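Hand-held gripper comparison at Porstead: paid participants wanted

Conneely is recruiting operators for a comparison of two finger pad sets on its hand-held gripper. Sessions run through December at the Porstead workshop.

Participants work through a fixed list of everyday tasks with the gripper in hand: opening locker and cabinet doors, picking up small bottles, handing items over. Each task is done with both pad sets – the order is drawn at the start of the session.

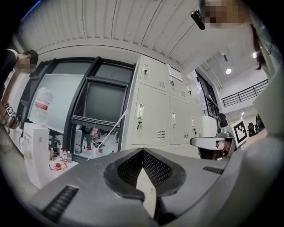 A session lasts 70 minutes with one break. Recordings are stored on the Esitz server and scored later for slips, regrasps and time per task. The target is 3,680 recorded grasps across all participants. No lab experience is needed.

You should be 18 or over, able to stand for the full session, and free of any wrist or shoulder injury in the past 6 months. Left-handed operators are especially welcome; the first round had too few. 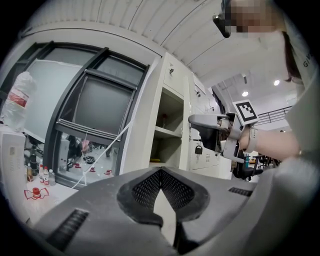
Photo: Conneely / Gadine trials

Grip force is limited in all tasks and no item weighs more than 500 grams. Participants may stop at any point and will be paid for the time worked. Travel within Porstead is not reimbursed.

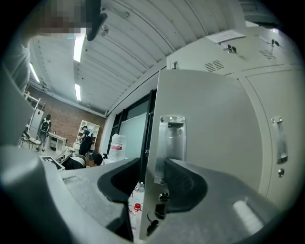 Gripper pads at the edge of a cabinet door.

To apply, send the short form on the Gadine project page with your dominant hand, glove size and the times you are available. Morning slots start at 9:30 – afternoon slots at 1:15. Applications close when all slots are filled.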